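Flarkel two-finger gripper: good hands, bad behavior after a power loss

Reviewed by Edit Katona
Software version at time of test: the one shipped in July

I have been using the Flarkel for household pick-and-place work, mounted on the arm we already had. This review covers the gripper, its controller box and the software that comes with it. Most of what I have to say is about one fault, so if you only want to know whether it picks things up, it does.

Setup

The gripper bolts on with the ring supplied by Hosura, who sell it here. Mounting was easy. The manual is thin but correct, apart from the wiring page, which shows an older connector. Béla Farkas did the cabling and had no trouble once he stopped following that page.

The controller has its own power supply, separate from the arm. This matters later. It comes with a short cord and no strain relief at the plug end, so any extension you use ends up as one more thing on the floor. In a lab that is a small complaint. In a kitchen people walk through, it is a bigger one.

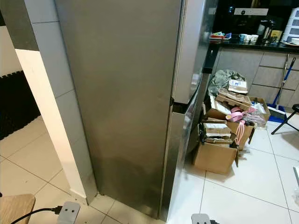
Kitchen test area, refrigerator side. Note the plugs and cable at floor level.

Normal use

On ordinary objects the gripper is very good. It handled cups, boxed food, small bottles and plastic tubs. The fingers are stiff and close evenly, and the force setting does what it says. I left it at 8 newtons for thin plastic and went up to 29 for heavier items. I saw no marks on anything at those settings.

The wrist camera is clear enough for close work. Glossy surfaces are a weak point. Bright spots from overhead lights can be taken for the edge of an object, and the software will sometimes ask for a second look before it closes. I would rather have it ask. 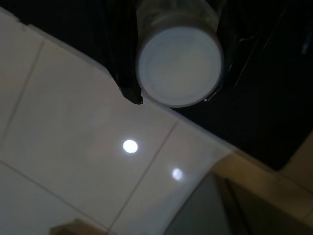 Wrist camera view with a cylindrical container in the fingers, glossy tile behind.

The fault

On one run, with a container held over the floor, the plug for the gripper controller was pulled halfway out of its adapter by a foot. The controller lost power. The arm did not.

A gripper in this price range should hold its last position when power goes, and the Flarkel does. The fingers stayed closed and nothing fell. The trouble came when the plug was pushed back in. The controller started up, ran its homing routine without asking, and opened the fingers all the way. The container dropped. It was plastic and landed without breaking. Then the fingers closed fully on nothing, at the factory force setting and not the one I had chosen.

There was no warning tone and no prompt on the screen. The arm software still showed the object as held.

I repeated this on the bench with foam blocks, and it did the same thing every time. Ritu Joshi then tried it with her hand well clear and a wooden dowel between the fingers. The closing stroke left a dent in the dowel. I would not want a finger there, and a finger is likely to be there, because the natural thing to do after a power cut is to go over and take hold of the object.

The emergency stop does not help as wired. It cuts the arm and leaves the gripper controller alone. The manual mentions this once, in a table near the back.

What the seller said

I wrote to Hosura and got an answer from Villads Sveinbjörnsson within a day. He confirmed that homing on power-up is the default and that it can be turned off. The setting is under Service, then Startup, then Motion. It needs a restart to take effect, and a factory reset turns it back on. He also said a firmware change was planned but gave no month for it.

With homing off, the fingers stay put after a power loss until you command them. You then have to home by hand before the position readings can be trusted. I can live with that.

What I changed

Homing on startup is off. The gripper supply now runs through the same stop circuit as the arm. The cord is clamped at both ends and kept off the walking path -- this took ten minutes and should have been done on the first day. We also have a rule that no one reaches for a held object after a power cut until the controller has finished starting.

Compared with the Clinport

Cayetano Cifuentes has the Clinport on a similar arm. It is slower and its force control is coarse, but it waits for a button press before it homes. If the gripper will be used near people who are not trained on it, I would take the Clinport as things stand.

Verdict

Good fingers, good force control, unsafe default. Change the startup setting before you mount it, and check it again after any reset. I am keeping mine, and I will update this page when the new firmware is out.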